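How to Clean and Re-Oil a Mantel Clock Without Losing Any of It

By Babak Parsa

My aunt's mantel clock had been silent since a house move one February, which in our family counts as recent. The repair shop in Merkasthorpe quoted me 165 dollars to get it going again. I declined, spent most of that on tools, and gained a hobby I can't get rid of.

What follows is for a plain spring-driven clock that winds with a key and has stopped from old, gummy oil. If yours is valuable, or belongs to someone who still speaks to you, take it to a professional.

What you need

Screwdrivers that fit the screws, a let-down key, clock oil, pegwood or plain toothpicks, lint-free cloth, safety glasses, and cleaning fluid made for clocks. I use the Vastik concentrate. Cooking oil is out. So is the spray can under your sink.

Step 1: Get the movement out

Take off the pendulum first. Remove the hands, then the screws holding the movement in the case. Take a photo before each screw, and another after you've dropped it.

Step 2: Let down the mainspring

Do not skip this. A wound spring holds enough force to break teeth, the clock's or yours. Fit the let-down key on the winding arbor, grip it hard, ease the click away from the ratchet, and let the handle turn slowly through your palm. If there is a strike train, do that spring too.

Step 3: Set up your surface

Clear a space bigger than you think you need and put down a mat. Parts bounce on a bare table, and mine have a strong preference for the heating vent.
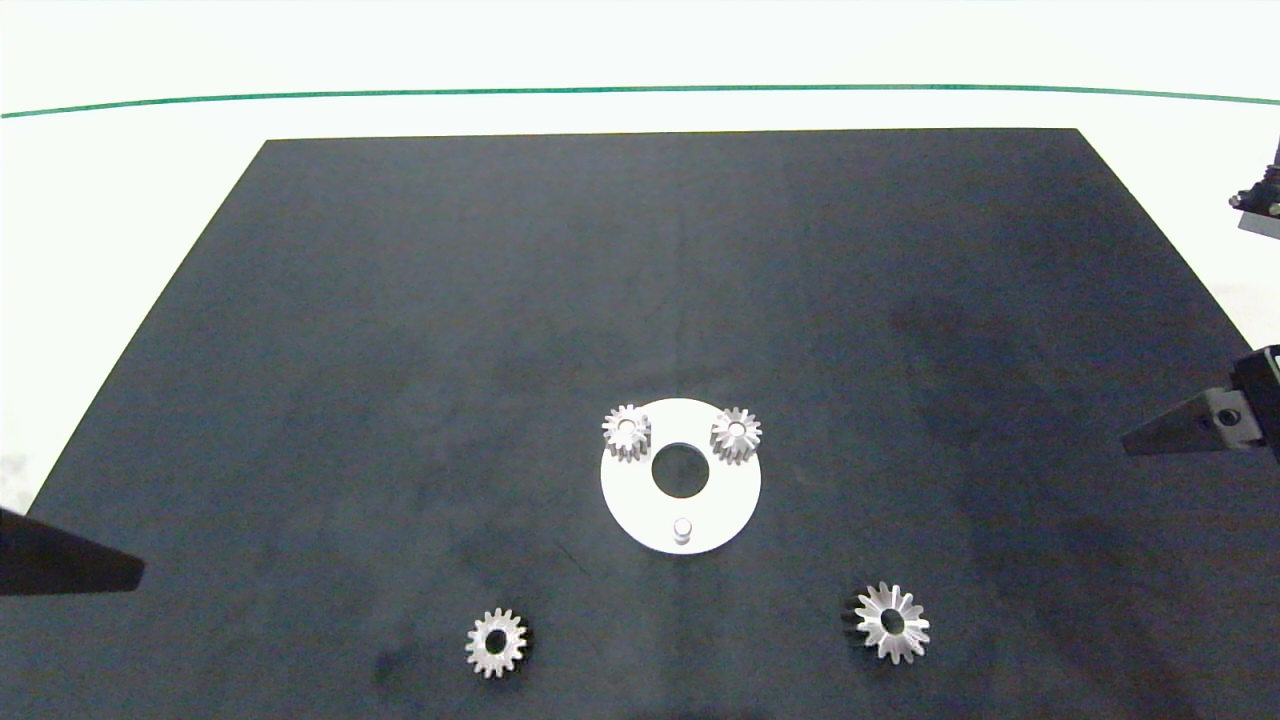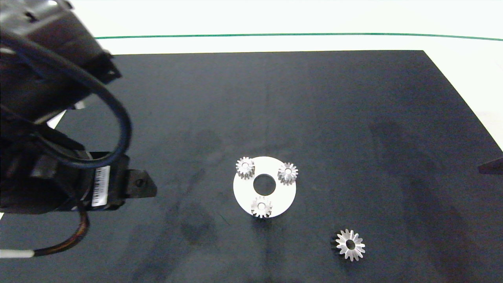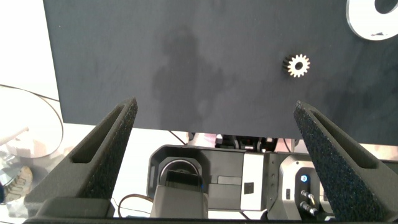
Take the top plate off slowly, keeping the movement level so the wheels stay standing in their holes. Lift the wheels out one at a time and lay them down in the order they came. Brass on a pale tablecloth vanishes by lamplight, whereas a small metal gear on a charcoal-gray surface is easy to find again, even for me. Keep each screw next to the part it held.

Step 4: Clean

Soak the wheels and plates for as long as the bottle says, with a window open. Leave the mainsprings out of the bath. Twist a sharpened stick of pegwood in every pivot hole until it comes out clean. Rinse, then dry everything completely.

Step 5: Put it back together and oil it

Reassemble dry. Coax the pivots into the top plate from one corner, and never squeeze. Then put a tiny drop of oil in each pivot hole. The wheel teeth get none.

Wind it a few turns, hang the pendulum, and listen. An uneven tick means the clock needs leveling or the beat needs setting. Mine took 9 tries.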